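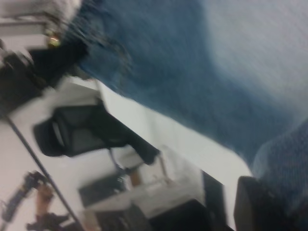
Last updated August 14, 2019, by Dayana Chávez

How to budget for a robot that handles cloth

Start with the number your boss already has in mind. Write it on a sticky note, put it somewhere safe, and don't look at it again until step 5. It is the price of an arm, and an arm is the part of this that arrives on time.

1. Write down the job before you call anyone.
One sentence, with a verb in it. "Pick up a knit garment from a table and lay it flat" is a job. "Textile automation" is a way to get invited to lunch. I sent our sentence to Robichaud and Esska in the same week. One wrote back with questions about fabric weight and the other sent a brochure with a sunset on it.

2. Price the gripper and the fingers separately.
Fingers wear, bend and get swapped the moment someone has a better idea. Buy three sets. If the job involves anything gathered or elastic, ask for a trial with your own fabric, and mail them the ugliest piece you have. Vendors demo with a dish towel. A dish towel will cooperate with anyone.

3. Add cameras, and then add light.
A wrist camera gets the close view, and it also gets a lot of blur whenever the arm swings. Ask about exposure settings and shutter type before you ask about resolution. Dark blue cloth eats light, so set aside money for lamps and stands.

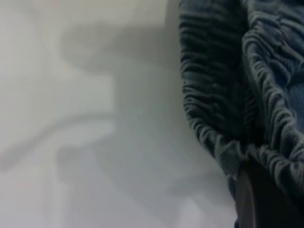 Folds are where the schedule goes, too. We planned 14 days to get from unpacking to a usable routine and it took 60. Stiff parts would have let us off easier. Put the longer figure in your plan and let people be pleasantly surprised.

4. Plan the room.
Measure the table, then the space someone needs to stand next to it, then the place where the boxes will live. The boxes will live there for years. Cable trays, a power strip you trust and a decent chair all belong on the sheet. Ours left off the chair, and facilities took 28 days to find one.

5. Now get the sticky note.
On the Ostoscombe project the arm came to 54 percent of what we spent. The rest was fingers, lights, mounts, software seats, freight and a table sturdy enough to bolt things to. If your sheet says the arm is nearly all of it, go back to step 2 and read more slowly.

6. Decide whether to rent.
We rented from Pisarora for the first stretch and bought in February. Renting costs more per month and lets you be wrong in private. Check who pays for damage and return freight, and whether the fingers you modified still count as theirs.

7. Keep a line for cloth.
Test garments stretch and pill, and a stretched one behaves differently from a new one. Buy duplicates, all from the same batch, and label them. Finance will ask why engineering is buying sweatshirts, so attach the sentence from step 1 to the request.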